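6th January
Bastian Ostermann

Laundry corner again. I spent most of the morning on clothes and I'm starting to have opinions about fabric, which I never wanted! The plan was to go through the Nolte bag (the Andstead one is still taped shut under my desk) and sort out what's worth keeping in the clothing set.

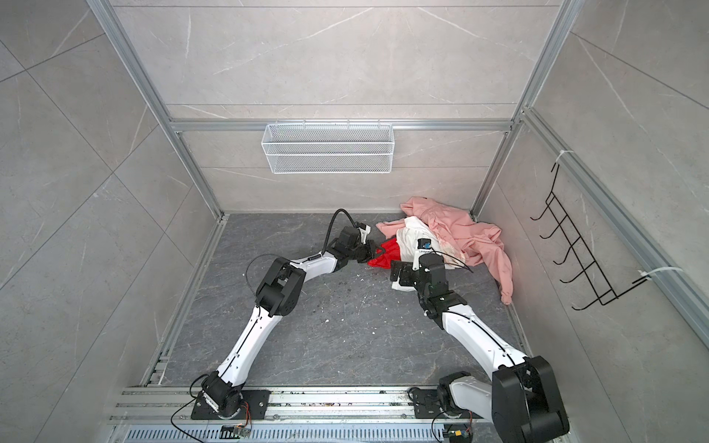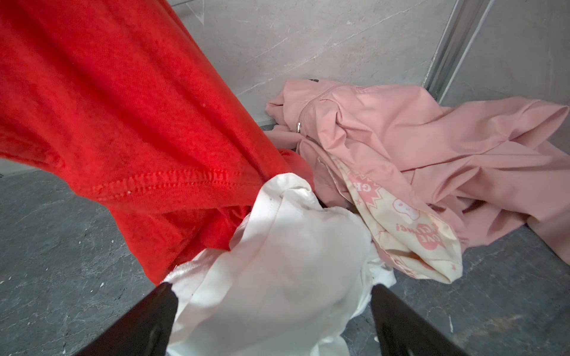

Red, white and pink pile, back right corner; second one is close in on the red hem.

The red one is pilling pretty badly and picks up lint like crazy. I like it for that, it looks like something out of a real drawer, so it stays in. Logged it as item 537. The hem has a double row of stitching and puckers into a little ridge, so please fold along that and don't iron it flat!! The white one goes in as 637. It shows every speck of dust, and the floor needs a proper sweep before anybody puts white cotton down on it again. Crumbs all over the middle. I'll bring the hand brush from the Clestach room.

Pink one I'm less sure about. Bulky, takes up a lot of corner, and the sleeve goes wherever it wants. Keeping it for now.

Also, the mesh basket on the back wall and the five-hook rack on the right should get some use, maybe basket for sorted, hooks for anything with a collar. Need 19 more sew-in labels from Narix before I can finish the bag.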